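Category: Meetings and Minutes / Automation Working Group

Dromness Automation Safety and Practice Group
Minutes of the meeting of Jan 14, 2020

Present: Huguette Morin (chair), Suqin Cheng, Essam Filali, Seija Savolainen
Apologies: Surachet Thepsuriya

1. The minutes of the previous meeting were approved without change.

2. Draft practice note on weighing tasks, bench work 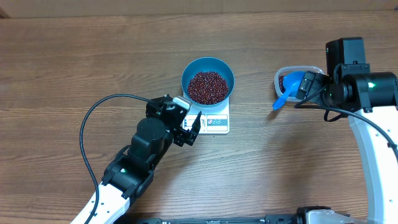
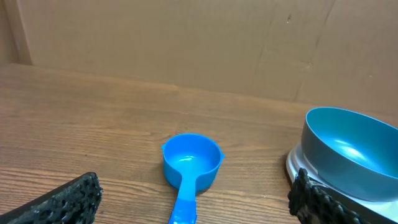
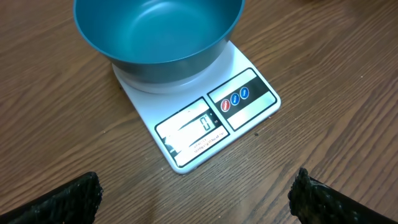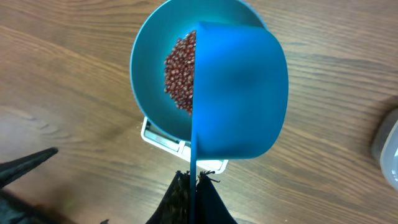
Ms. Cheng presented the second draft of the practice note, which sets out how a robot weighing task is to be prepared, run and recorded. Members discussed the zero check at length. The draft asks that the reading be recorded with the receiving bowl already on the scale – as in the third picture, where the display shows 0 with the bowl in place – and that no material be moved before this is done. Mr. Filali asked that the unit of measure be written beside every reading. Agreed.

Ms. Savolainen noted that Section 8 does not say who may enter the working area while the arms are powered. It was agreed that entry will require the arms to be stopped and the operator to give spoken consent. The Clamby site will keep its present rule, which is stricter.

3. Cables

The chair reported that the Brerstead site had asked for guidance on cable loops near the gripper. Loops are to be checked at the start of each shift and after any change of tool. Mr. Filali will draft the wording.

4. Records

Run records will be kept for 30 days, and for 2 years where a stop has been logged. Ms. Savolainen asked that her preference for a longer period be minuted.

5. Next review of the practice note: July. Comments to Ms. Cheng in writing.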